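Can a widow keep up associate membership of a regimental association?

Posted by Podlow

Hello all, I hope this is the right board for it. My late husband was a paid-up member of his regimental association for 35 years, and I went along to nearly everything with him — the summer lunch, the carol service, the coach trips, the lot. He died in the spring and I've been putting off the paperwork ever since, as you do. The branch newsletter still comes addressed to him, and on Friday there was a renewal slip tucked inside it.

What I'd like to know is whether I can carry on in my own right. I never served, though my father did (different regiment altogether, and he would have had words to say about my husband's lot). I've seen "associate" mentioned on the slip but there's nothing to say who counts as one. I don't want to ring the branch secretary and put him in the awkward position of having to say no to me.

I'd also like to keep getting the newsletter, even if the rest isn't possible. And does anyone know what I should do about his membership card and lapel badge? I'd be sorry to part with the badge.

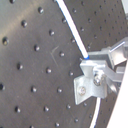
One more thing, while I'm here. There is a reunion dinner in July and we had already paid for 2 places. I'd rather like to go and take my daughter, if they'd allow his place to be passed on. Thank you for reading all this, I do go on.

Leto

So sorry for your loss. Please do ring the secretary, he won't find it awkward in the least. I did the job for our branch for a good while and those calls were some of the nicest I had, once we'd got past the first minute. Every association has its own rules, so I can't promise what yours will say, but in ours a widow or widower moves across to associate membership simply by asking, and the first year is free. We have 266 on the books at the moment and a good many of them never wore a uniform.

What you usually can't do as an associate is vote at the annual meeting or stand for office. Everything else, lunches and trips and newsletter, is just as it was. Ask him to change the name on the mailing list at the same time, as it's often kept separately and the old one can go on turning up for months, which is upsetting.

Keep the badge! Our branch has never asked for one back. The card you can send in or put away in a drawer, as you prefer. For the dinner, give them your daughter's name as early as you can so the place card is right — and tell them if she doesn't eat meat.

Asa

depends on the branch, look at the rules, should be on their website

Lui

I was in your shoes 4 years ago and nearly let it all lapse. I'm very glad I didn't. The first lunch on my own was hard going and I left before the pudding, but people had saved me a seat at our usual table and they've done so ever since. Do take your daughter to the dinner if they'll have her. Mine came with me once and heard stories about her dad that I'd never been told myself.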